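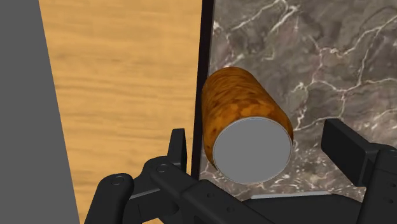
Figure 1. A short can with a mottled orange-and-brown side and a plain gray end.

What's for Dinner? Label Design and the Willingness to Open a Can
Final report, Introduction to Consumer Packaging
Mayu Sugawara
April 30, 2024

1. Background

Canned food is one of the few things we buy without being able to see, smell, or squeeze it first. The label does all the talking. My project began in January, when a pantry shelf in my building's shared kitchen flooded and every paper label on it came off. The cans sat there for weeks. People who would eat three-day-old pizza off a windowsill would not touch them.

I wanted to know how much of a label you can remove before a shopper stops trusting the can. My original proposal also promised to find out why, which my instructor circled and marked "ambitious." She was right, and that part has been dropped.

2. Method

I made up four label styles for the same product, a plain vegetable soup. To keep existing brand loyalty out of it, each style got a coined brand name.

Trurkia: full label with a bowl of soup, a spoon, and a sprig of something green.
Prakico: text only, in black on white.
Polat: solid color with the brand name and nothing else.
Toltisora: an all-over decorative pattern, with the word "soup" in small type near the seam.

The survey went out through the campus mailing list and collected 541 usable responses. A further batch was thrown out because the respondents had picked the first answer to every question, including the one asking them to pick the last answer. Each person saw one label and was asked what was inside, whether they would buy it, and what they would expect to pay.

I also ran a small in-person session with 30 students, who could hold the cans. The labels were printed on the library's color printer, and the green on the Trurkia sprig came out closer to blue. I decided this was within tolerance. Two of the students disagreed in writing.

3. Results

Trurkia won on every measure, so the spoon is doing its job. Prakico came second, and several people described it as "healthy," although the ingredients were identical and mostly salt.

Polat did badly. The most common guess at its contents was paint.

Toltisora was the interesting one. Only 41 percent of the people who saw it said it contained food of any kind. Other guesses included tea, shoe polish, tennis balls, and "a candle for someone's aunt." The same group gave the highest expected price in the study. They had no idea what it was, but they were sure it was expensive.

In the hands-on session the gap narrowed. People shook the can, heard it slosh, and revised their opinions. Shaking was not in my protocol and I had no column for it, so it went in the margin.

4. Limitations

The sample was almost entirely students, who buy soup for reasons that may not apply to the wider public. Price was asked as an open question, and one respondent entered "my dignity." This was coded as missing data.

I tested one product. A patterned can of cookies might do very well, and I suspect the pattern was being punished for the soup.

5. Further work

A second round should vary the size of the product name on the patterned label, leaving everything else alone. It should also record shaking properly. The leftover cans have been returned to the shared kitchen with their labels taped on, and the Polat ones are still there.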